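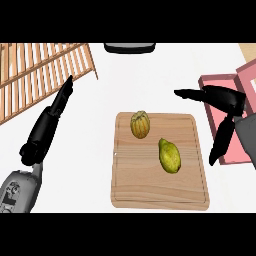

Melon on the grooved board, simulated.

Print | E-mail

2020-11-01

Melon storage notes, Punska cold room

Second lot of the striped yellow type came out of storage this morning. Went in at the end of September, same grower as the first lot (Hevetti), field 4. Crates had been stacked against the back wall, which I don't like, but the logger on that side shows no real difference from the one by the door.

Weighed everything before cutting. Heaviest fruit 1599 g, from the bottom crate. Stem ends dry on most. Soft patches on 2 fruits, both on the side that had been lying on the slats. Set those aside and did not use them for sugar readings.

Refractometer zeroed with distilled water, then again after lunch because it had drifted. Juice taken from the middle of the flesh, not near the seeds. Readings are in the blue binder under batch 3898. They are lower than I expected for fruit this ripe – the smell was strong as soon as the knife went in, but the taste was flat. Same complaint as with the first lot.

Yen variety next to it for comparison. Firmer, less smell, better flavor. Skin is thicker and it seems to put up with the crates. If we only have room for one over the winter I would keep Yen.

Aritz seed has still not arrived. Order was confirmed in September. Will write to them again.

To do:
– put cardboard under the fruit in the bottom crates
– move stacks a hand's width off the back wall
– new batteries in the door logger
– repeat the sugar readings on fruit left out overnight, in case cold juice is throwing them off

Seeds from the good fruits are rinsed and drying on the rack by the window. Please don't stack trays on top of them.

Print | E-mail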